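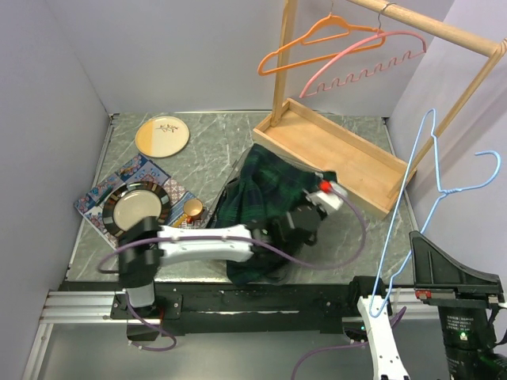
Do you need a special spray to get the musty smell out of a used book?
Save your money. A lidded bin, an open box of baking soda and a couple of weeks of patience do as much as any bottle I've tried.

I bought a can of Flekex book freshener in October at the Brinstead library sale, along with a shopping bag of paperbacks. The books smelled like lavender for three days. Then they smelled like lavender and basement.

What I do now:

Stand the books on end in the bin with the pages fanned a little. Put the baking soda in a cup next to them, never on the pages. Shut the lid and check after five days. If you still smell it, shut the lid again.

People swear by dryer sheets between the pages. I'm not convinced. They cover one smell with another, and the one I tried left a greasy patch on a cookbook I liked. Celeste Cisternas wrote in to say hers came out fine, so maybe I bought the wrong kind.

Freezing is the other big one. It's supposed to deal with bugs, and maybe it does, but I wouldn't count on it for odor. Bag the book tightly if you try it and let it come back to room temperature before you open the bag.

Price stickers: warm the sticker with a hair dryer on low and peel slowly from one corner. Glossy covers only. On a matte cover I'd leave the sticker alone, whatever the videos say.

Shelves: two fingers of space behind the books if they're on an outside wall. Duyên Đàm keeps hers packed tight against the brick in Studville and reports no mold — yet.

I also get asked about the Lahtinen moisture packs. They work for a while and then they're full, and the package is vague on when that is. A cheap humidity gauge will tell you more.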